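机器人会套垃圾袋了吗

去年以来,每隔几个星期就有人给我转一段视频:一台机器人叠毛巾,一台机器人擦灶台,一台机器人把碗放进洗碗机。转发的人通常附一句“保姆要失业了”。我家的钟点工看过其中一段,问我它洗不洗抽油烟机。我说不洗。她把手机还给我,接着去洗抽油烟机了。

四月份我去了一趟Jirkero的实验室。这家公司做双臂机器人,第一批客户瞄准的是酒店和小型仓库,产品叫Clita,宣传册上写的是“能接手后勤杂务”。什么叫杂务,册子里没有细说。我提前写邮件说,叠毛巾就不必看了,想看它对付塑料:薄膜、袋子、包装,一切软的、滑的、会反光的东西。对方隔了几天才答应。

接待我的工程师叫Zaid Kassab,说话很快,不大爱讲好听的。他把难处归结为一点:硬东西有形状,塑料膜没有。一只杯子你从左边看、从右边看,都还是那只杯子,抓错两毫米也能端起来。一张膜碰一下就变了样,刚才算好的抓取点已经不在原处。再加上半透明,背后的东西会透出颜色来,相机常常分不清哪一层是膜,哪一层是膜后面的物件。

我请他让我看腕部相机的画面,不看会议室大屏上那套剪过的。凑近了看,手指旁边几乎全是白色的塑料,褶子一道接一道,紧挨手指的那一道亮得发白,别处糊成一团。右下角有一块粉米色,底下有些黑乎乎的东西,我盯了半天也说不准是什么。我有眼睛,有四十多年跟塑料袋打交道的经验,尚且如此。
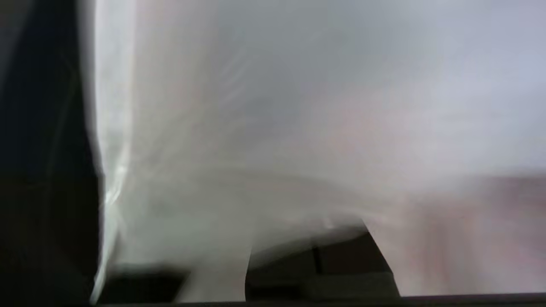

一次成功值多少钱

Jirkero给我的数字是这样的:同一个取袋、撑开、套桶的动作,他们在内部连续做了200次,失败9次。乍一听很漂亮。可是一家中等规模的酒店,一天下来要换的垃圾袋很容易上千。按这个比例,每做1,000次就有45次要人去收拾,而且收拾起来往往比自己从头做更麻烦:袋子撕了一半,或者两只粘在一起塞进了桶里。

我问Kassab,这200次用的是不是同一种袋子。他说是,同一个供应商,同一种厚度,连灯都没有换过。换了呢?“会差一些。”差多少,他没有给数字,我也没有再逼他。至少他没有编一个给我。

速度是另一本账。我在现场掐表,一只袋子从拿起到套好,最快的一回用了30秒。做过客房的人大概会笑出声来。公司的说法是机器不用休息,夜里也能干。这话不假,但夜里出了那几十次岔子,谁来收拾?值班的人本来就少。

仓库那边的说法

为了不只听一家之言,我又去找了Prulgate,一家做日用品分拣的仓储公司,试用过另一家厂商Qaisi的单臂设备。现场主管带我看了那个工位,设备还在,罩着布。她说搬纸箱没什么可挑的,比人稳。问题出在拆内包装,箱子里那层膜有时贴着货,有时鼓着气,有时前一道工序的人已经撕开了一个角。熟手用指甲一挑就开了,机器要看,要试,要退回来再看。后来他们把这一步交还给人,机器只管纸箱,再后来订单淡了,连纸箱也先不让它搬了。

她对机器没有恶感,让她恼火的是报价单。单子上写着“拆包”两个字,签字时没有人问过拆的是哪一层。

再等等看

我不认为这件事永远做不成。Kassab给我看了半年前的录像,那时候机器连袋口都找不到,在空气里捏来捏去,现在确实进步了。他们正在指尖加装触觉传感器,想让机器靠摸来判断捏住的是一层还是两层,这个方向听上去比继续堆相机有道理。人在暗处搓开超市的塑料袋,靠的本来也是手指。

可是从实验室到厨房水槽底下那只桶,中间还隔着太多东西:袋子厚薄不一,桶沿缺了一块,地上有水,猫蹲在旁边。临走时我问Kassab,他自己家里用不用Clita。他说家里放不下,而且他太太不同意。

如果你正考虑给店里或者家里买一台,我的建议是带上自己的袋子去看演示。别用他们准备的那一卷。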